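About Drestero

Drestero records demonstrations for companies that train robots to handle cloth. Munther Dabbas started the firm in a unit at Kirkthorpe, and we still work there.

An operator guides two arms through a task while the joint positions and camera views are logged together. One run from start to finish is an episode. A standard order is 300 episodes per task, split across at least 15 items of different size, color and weight. Each item has a code, and the code goes in the episode record.

Episodes are reviewed on Monday by someone other than the operator. Dropped frames or a missing label mean the episode is recorded again. Failed grasps are kept and tagged.

Our current task list, Dellis, has 105 entries. Gauthier, the older list, is closed to new orders. 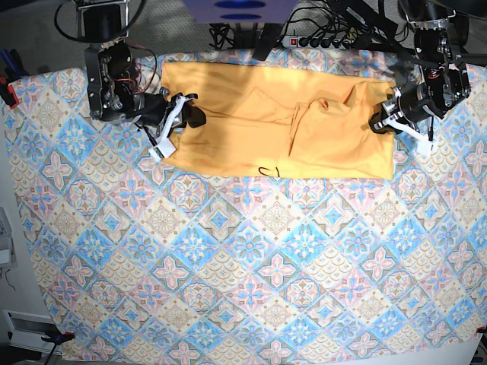 Who owns the recordings?

The client does, from the day of delivery. We keep a backup copy for one year and then delete it.

Visits to Kirkthorpe are by appointment.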